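Bench Operators (two posts), Sorting and Kitting
Guven Components, Tirnetti site
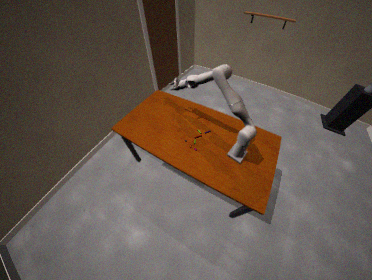

Simulated view of the sorting bench, with the arm mounted at one end of the table.

We pack small coloured parts into kits for schools and craft suppliers. Until now all the sorting has been done by hand. From September, a robot arm will do the first sort on one of our lines, and we need two people to run the bench with it.

The work
You will load parts, start and stop the arm, clear jams and check finished kits before they are sealed. When the arm picks the wrong piece you will log it and put it right. Around half of each shift is still hand packing. You will also try out new layouts on screen with our process team before they go on the line.

What changes for current staff
The 14-strong team on hand sorting keep their grades and hours. Four people will move to checking and dispatch. Current staff may apply for these posts and will be interviewed first.

What we need
Good colour vision, care with small parts and basic computer skills. You do not need to have worked with robots. Training lasts 60 hours, is paid at the full rate and takes place on site.

Terms
Permanent, 36 hours a week, early and late shifts in turn. There is a shift allowance of £100 a month. Free parking. The bus stops at the Felis Road gate.

To apply
Send a CV and a short covering note to Samah Badawi, Operations Office, quoting reference 314. Please say which shifts you cannot work.

Posted 9 May 2025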